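Two Overtimes and No Voice Left

I am still hoarse, and it's been two nights. If you weren't at the Jetdale rink for the Makska game, I'm sorry, because I have never seen hockey like that at our level and I've been going since I was 11!

Pulden came in on a six-game winning streak and played like it. They were up by two before I'd finished my pretzel. Their top line is so quick through the neutral zone that our defense kept backing up and backing up, and the second goal was basically a free skate down the middle. My whole row went quiet.

Then the second period started and it was a different team out there. Makska started dumping the puck deep and chasing it, hitting everything, and you could hear the boards from the parking lot (my brother was late, he confirmed this). We got one back on a rebound, then tied it with a minute left in the third — goalie pulled, six skaters, total chaos in front of the net. 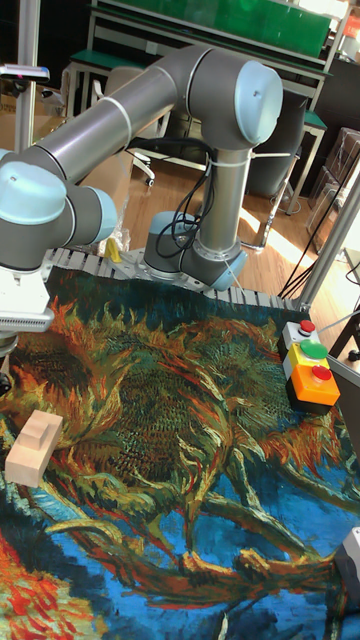 Overtime, and then more overtime

The first overtime was all Pulden. Our goalie stopped a breakaway with the very top of her pad and I screamed so loud a kid in front of me turned around. The winner came early in the second one, a nothing shot from the point that hit a skate and slid in. Ugly as anything. I loved it!

They announced 1000 people, which has to be the best crowd since the Tseng playoff game, and the line for hot chocolate went all the way back to the skate rental counter. Please, please open the second window next time.

We go to Tseng next and they're big and mean and their rink is freezing. I'm bringing two blankets and a cowbell. There's room in my car for anyone who can stand the noise.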